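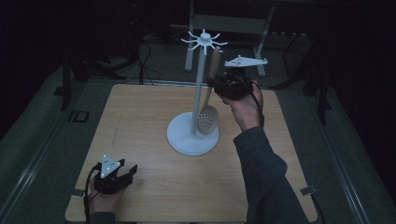
Beril Toprakさんからは、見学の人にいきなり「掛ける」動作を見せると、つかむところを誰も見てくれなくなりますよ、と朝のうちに言われていた。掛かったか落ちたかだけの見世物になってしまうから、柄を持って、少し浮かせて、また元に戻す、そこまでを先に何度か見せてから本番に入ったほうがいい、と。

12月　公開見学日のノート
記入：Thoa Tạ
印刷する | メールで送る

言われた通りにしたかというと、半分くらいしかできなかった。午前の最初の組が入ってきたとき、こちらもだいぶ緊張していて、挨拶もそこそこに穴あきのお玉をフックへ持っていってしまったのだ。案の定、皆さんの目はお玉の先ばかり追っていて、グリッパの指が木の柄のどこをどう挟んでいるかという、こちらがいちばん話したかったところは素通りになった。次の組からは順番を直した。Berilさん、すみません、おっしゃる通りでした。

忘れないうちに一日の流れを書いておく。春にまた見学日をやるらしいので、そのとき読み返す自分と、たぶん説明役を引き継ぐことになるHòaさんのために。長くなると思うけれど、要点だけのメモは半年たつと自分でも読めなくなるので、今回は思いついたまま全部書いておきたい。

朝は8時前に入って、作業台まわりの片付けから。Skenanceの部屋は前の晩にCườngさんがほとんど準備してくれていて、私がやったのは天板のクリップの締め直しと、ケーブルの引き回しの確認くらい。クリップは左右とも一度ゆるめてから締めること。上から押しただけだと効いているように感じるのに、両手で作業を始めるとじわじわずれてくる。前にそれで午後の記録をまるごとやり直したことがある。天板の高さは床から76センチのまま触っていない。背の高いFabianさんには少し低く、私にはちょうどいい。見学の方の中には腰をかがめてのぞき込む人もいたので、見る側にとってはもう少し高くてもよかったかもしれない。

見せたのはフックスタンドの作業。円い台座に支柱が立っていて、てっぺんからフックが放射状に出ている、台所でよく見かけるあの形のもの。手持ちのグリッパを左右に一つずつ持って、木の柄のお玉を掛けたり外したりする。家の台所なら考えもしないことが、グリッパ越しだと急に難しくなる。見ている方にはそれがなかなか伝わらない。「普通に掛けているだけに見える」と最初の組の方に言われて、褒め言葉として受け取るべきか、だいぶ迷った。

二組目からは、まず見学の方に素手でお玉を持ってもらうことにした。お渡しして「では、柄の上の端だけを二本の指でつまんで、手首を返さずに掛けてみてください」とお願いする。すると皆さん、笑いながらけっこう苦労される。柄がくるりと回ってしまったり、フックの手前でこつんと当たったり。そのあとでグリッパの作業を見てもらうと、今度は指先のほうを見てくださる。これは我ながらいい思いつきだった。次回もやりたい。お玉はもう一本、見学用に別にしておくこと（作業用のを渡すと、こちらが待つ羽目になる）。

質問でいちばん多かったのは、やはりグリッパの上についている白い三角の板のこと。「アンテナですか」「飾りですか」「鳥みたい」といろいろ言われた。点の並びで手の位置と向きを追うための目印です、と答えると、たいていの方はそれで納得される。ただ、中学生くらいの女の子に「じゃあ板を手で隠したらどうなるの」と聞かれたときは、嬉しくなって話しすぎた。隠れれば見失うし、見失ったあとに戻ってきたとき、飛んだ値が混じることもある。だから作業をする人は、つい板をかばうような手の動かし方になる。そうすると今度は動きが不自然になって、何のためにやっているのかわからなくなる。というところまで話したら、お母さまのほうが少し困った顔をされていた。女の子はずっとうなずいていたので、よしとする。

Fabian Reisingerさんは午後の組から入ってくれた。Fabianさんの手の動きは、私よりずっとゆっくりしている。本人は「急ぐと自分が何をしたか覚えていられないから」と言うのだけれど、見学向きというならあの速さのほうがずっといい。柄を挟んで、一呼吸おいて、それから上げる。その一呼吸のあいだに見ている人が追いつく。私は挟んだらすぐ上げてしまう癖があって、あとで記録を見直すと境目がわかりにくいと、前からHòaさんに言われていた。言われていたのに直っていない。

もう一つ、説明していて自分でもはっきりしたことがある。スタンドが動くのだ。お玉をフックから外すとき、柄の引っ掛かりに引きずられて、台座ごとこちらへ寄ってくる。こちらは毎日やっているから、寄ってきたら寄ってきたで次の位置から始めるのだが、見学の方は「あ、動いた」とちゃんと気づく。動いた台座を戻すのも作業のうちに入れるのか、それとも作業の外で人が直していいのか。これを聞いてくださったのはFukimanoから来られた方で、名刺をいただきそびれてしまった（Cườngさんが知っているはず。確認）。
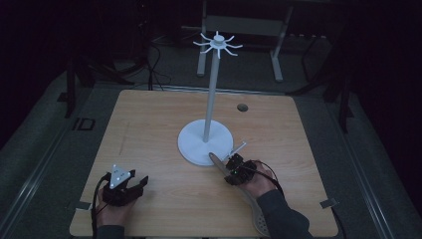 私の答えは、台座を戻すところも記録に残しています、というものだった。ただ正直なところ、人によってやり方がばらばらで、グリッパの指で縁を押す人もいれば、支柱をつかんで持ち上げてしまう人もいる。支柱をつかむのは早いけれど、上が重いときに傾きやすい。縁を押すほうは、天板が滑らかなので思ったより行き過ぎる。どちらがいいとは今のところ決めていない。決めないで両方集めておくという考え方もあるし、少なくとも同じ人の中では揃えておくべきだという考え方もある。その方は後者で、私はどちらかといえば前者だった。立ち話にしてはずいぶん話し込んでしまい、次の組を廊下で待たせた。

このとき横で聞いていたCườngさんが、行き過ぎる話なら指の先の形のほうが効いているのではないか、と言い出した。長い指の丸い先で縁に触れると、当たる場所が少しずれただけで押す向きが変わる。だから台座がまっすぐ来ないで、くるっと回り気味になる、という説。言われてみればそんな気もする。円い台座だから回っても見た目ではわかりにくいのだが、フックの向きは変わるわけで、次に掛けるときに手が遠回りする原因はこれかもしれない。見学日の最中にこういう話が出るのが、うちのいいところなのか悪いところなのか。とりあえず縁にテープで印をつけて回り具合を見てみることになった。担当は私。来週のどこかで。

休憩は午後3時から。廊下の机にお茶とお菓子を出した。Hòa Viさんが持ってきてくれた蓮の実の甘い煮たのが大人気で、私は一つも食べられなかった。見学の方がHòaさんを取り囲んで作り方を聞いていて、ロボットの質問より熱心だったと思う。来年はあれをもう少し多めにお願いしたい、と本人に伝えたら、じゃあ朝の準備は免除してくださいと言われた。検討する。

休憩のあとは体験の時間。グリッパを見学の方に持ってもらう。ここは毎回どきどきする。持ち方の説明は、こちらが思うよりずっと短くていいということがわかった。最初の方には、親指はここ、手首のケーブルは外側に逃がして、と丁寧に説明したのだが、説明が長いほど肩に力が入ってしまう。あとのほうでは「まず何もつかまないで、開いたり閉じたりしてみてください」とだけ言って、しばらく遊んでもらった。そのほうが早く慣れる。一人、定年で旋盤の仕事を辞めたという男性がいらして、この方が本当に上手だった。柄をつまむ前に、必ず指先を柄の横で一度止める。なぜですかと伺ったら、当てる前に隙間を見るんだよ、と。旋盤でも同じだそうだ。Fabianさんがその場で真似をしていた。

体験の順番待ちは長くしすぎた。最後の方は17分お待たせしてしまい、そのあいだ部屋の奥の暗いところに立っていただくことになった。椅子が要る。カーテンのそばは機材のスタンドがあって足元が危ないので、置くなら入口側。それからケーブル。台の向こうの床をケーブルが這っているところへ、小さいお子さんが入っていきそうになって、Cườngさんがさっと手を出してくれた。次回は床に線を引いて、ここから先は入らないでください、と最初に言う。当たり前のことなのに、挨拶に夢中で抜けてしまった。

Stalovtonの人たちは4時過ぎに、ほかの見学の方が帰られてからゆっくり見ていった。去年は掛ける動作が片手だけだったのに、今年は左手も使うんですね、と覚えていてくださったのが嬉しかった。左手は実のところ、まだ遊んでいる時間のほうが長い。お玉を右で掛けるあいだ、左は台の手前で待っているだけのことが多い。左で支柱を軽く押さえればスタンドの動く話もかなり片付くのに、そうすると左の板が支柱の陰に入りやすくなる。あちらを立てればこちらが、で、しばらくは左手の待ち方について悩むことになりそうだ。Berilさんは、待っている手もどこで待つか決めておいたほうがいいという意見。私もそう思う。毎回ちがうところで待っていると、あとで見たときに、何かしようとしてやめたのか、ただ待っていたのか区別がつかない。

片付けは全員で。グリッパは拭いてから箱へ。右手用のほうのケーブルが、手首のあたりで少しねじれる癖がついている。今日は何ともなかったけれど、体験でいろんな方が持ったあとなので、明日の朝いちばんに私が見ておく。お玉は見学用にした一本が行方不明で、たぶんお茶の机のほうに紛れている。Hòaさん、見かけたら教えてください。

覚え書き。椅子。床の線。名刺の箱（いただいたものを入れる用）。つかむところを先に見せる。お菓子は多めに。縁のテープは白だと台座と見分けがつかないので、色のついたもの。青があったはず、引き出しの二段目。

追記。Fabianさんから、旋盤の方のお名前を聞いておけばよかったと連絡あり。受付の紙に残っているかもしれないので探してみる。

お問い合わせ：Skenance 見学受付 | © Skenance | ページの先頭へ戻る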